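# Call for participants: hand-held gripper demonstrations of household sweeping

The Skeruden Laboratory for Robot Learning invites adults to take part in a study of how people carry out small cleaning tasks with a hand-held gripper.

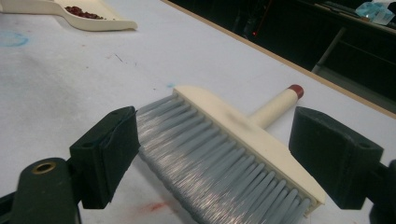
The study forms part of Saarela, a research programme on teaching robots from human demonstration. Our earlier work used 2475 demonstrations of tabletop tasks and found that a robot trained on many people's movements coped better with an unfamiliar table than one trained on a single expert's. The results for sweeping were weaker than those for picking and placing. We wish to learn whether the difficulty lies in the way the tool is held, in the length of the stroke, or in the variety of people who took part.

**What participants will do**

Each participant will attend 2 sessions at our Ukwood site. After a short period of practice, you will be asked to gather dried beans on a table and move them into a dustpan, using a brush held in the gripper. You will repeat the task from different starting positions and at your own pace. There is no correct technique, and we ask only that you work as you would at home - quick or careful, left-handed or right-handed.

The gripper records the movement of the hand and a close view of the task. Sound is not recorded. Short breaks are provided between sets, and further breaks may be taken on request.

**Who may apply**

We are seeking 20 participants. Applicants should:

- be aged 18 or over
- be able to stand at a table and hold a light tool in one hand
- have no current injury to the hand, wrist or shoulder
- be able to attend both sessions in August

No experience of robots or computing is needed. Applications from left-handed people are particularly welcome, as this group was poorly represented in the earlier work. Staff and students working on Saarela may not take part.

**Payment and travel**

Participants will receive a shopping voucher at the end of each session, and reasonable local travel costs will be repaid on production of a receipt. Ten places are reserved for residents of Sarkdale, for whom transport to and from the site can be arranged.

**Data and consent**

Written consent will be taken before the first session. Recordings are stored under a participant number and kept apart from names and contact details. You may withdraw at any time during the study without giving a reason, and your recordings will be deleted if you ask for this before the data set is released. Payment for sessions already attended is not affected.

**How to apply**

Application forms are available from the reception desk at the Ukwood site, which is open until 5 pm. Please state which hand you normally use and any times at which you cannot attend. All applicants will receive a written reply, and those not offered a place may ask to be kept on the list for later studies.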